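**Deltden – 4 October 2020**

# Brenlow puts the afternoon snack back on a plate

Brenlow, the Deltden maker of plain tableware, today opens orders for Moura, a snack plate meant for people who have been eating chips over the sink since spring and would like to stop.

Moura comes in 2 sizes. The small one holds a sandwich, or one adult's idea of a sensible portion. The large one holds what that adult was going to eat anyway. Both are dishwasher safe, and both stack under the dinner plates you already own and may remember using.

"We asked 219 households where they had eaten their last snack," said Houda Younis, who founded Brenlow and still packs some of the orders. "The most popular answer was 'standing.' The second was a question about why we wanted to know."

The survey also found that more than 40 of those households regularly put the bag on the plate and left it there, unopened, while they finished a call. Brenlow had been designing for loose chips. It went back and changed the plate, giving the large size a flatter middle so a full bag can rest on it without sliding into anyone's lap.

The company now considers this a proper way to serve. A puffed green bag with cucumber slices printed on it, set on a round white plate with a thin dark rim, makes a perfectly decent centerpiece for a white table, and the washing up is light.

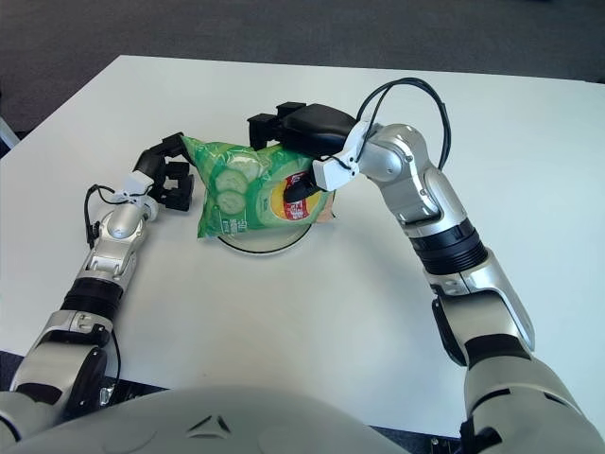 ## Govura, for the people who share

Households with more than one snacker can order Govura, a boxed set of 9 small plates. Early testers wanted to know why it wasn't eight. Brenlow's answer is that one will go missing – probably to a bedroom – and the set should survive the loss.

"I have lived with teenagers," said Soledad Troncoso, head of design. "I drew the box with that in mind. The plate under the bed was always part of the plan."

Troncoso is also working on a matching bowl for dips, due in December if she and Younis can agree on how deep a dip should be. Talks continue.

## Ordering

Moura and Govura can be ordered from the Brenlow shop in Deltden, by phone or at the counter. Plates ship in plain brown boxes. Snacks are not included, and the company asks customers to please stop checking.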